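Went to the Heydari open day in Flesville so you don't have to. Queued with 115 other people to watch a robot tidy up some bread.

Two arms, one table, one basket. Gholamreza Daneshvar did the talking and he was good — took questions, didn't dodge many.

I asked how often it drops a roll. "Depends on the roll." Right.

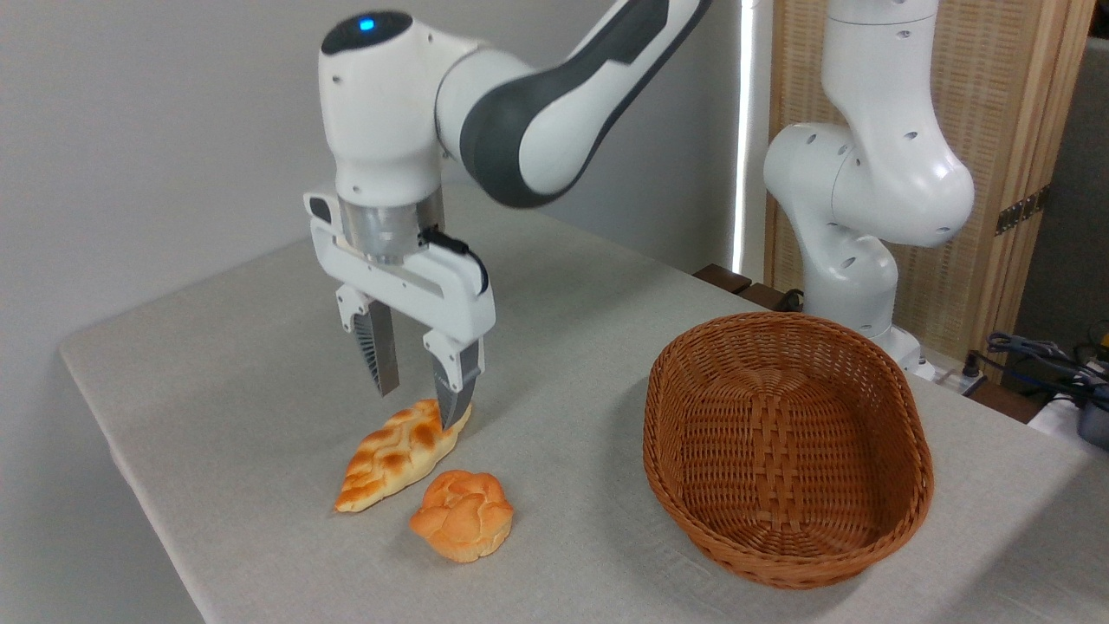 Also asked what a bakery would pay for it. No figure yet. My aunt ran a bakery in Cultby for 15 years and I know what she'd say.

Might go back in June if they let us bring our own loaves.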